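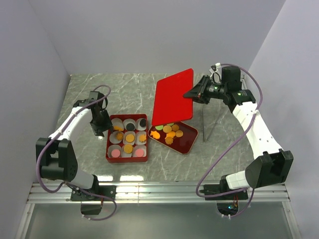 **Figure 3.** Gray marble-patterned surface with white veins, pale surrounding walls.

### 4.2 Surface finish and perceived cleanliness

Respondents in the Landthorpe survey were asked to rate shared kitchens and craft rooms on how clean they seemed on entering. Ratings were collected before any cleaning records were made available to them. Of the 1420 returned forms, those from buildings with patterned counters gave higher scores than those from buildings with plain white ones, even where the cleaning schedule was the same. The effect was weaker among respondents who used the room daily.

Two explanations were considered. The first is that veined patterns hide small marks. The second is that residents link stone patterns with newer buildings – a link also reported in the earlier Plundgate interviews – and carry that view over to upkeep. The survey was not designed to separate the two, and the question is taken up again in Section 5.
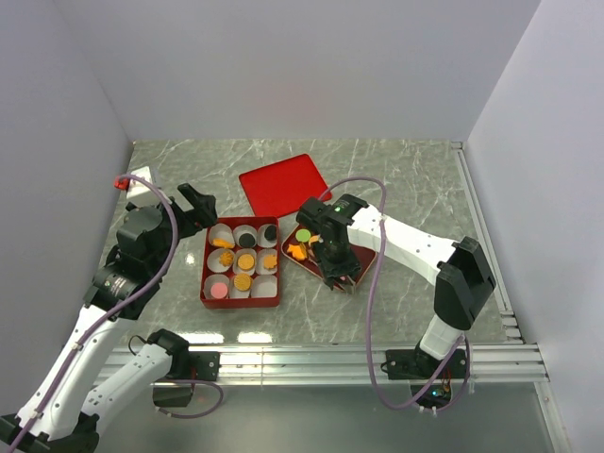 *Grusamport, July*

Follow-up visits covered 19 rooms over 12 weeks. Small items left on counters, such as cups and trays, were recorded as a separate item on the visit sheet, as they had lowered scores in the pilot study. In the main study they had little effect when kept together in a single container. Loose items spread over the same area lowered the score in most rooms, whatever the finish of the counter.

Three rooms in the Pilkington building were left out of the analysis. Their counters were replaced during the study period, and the forms did not state which surface was being rated. Results with these rooms included are given in the appendix and follow the same pattern.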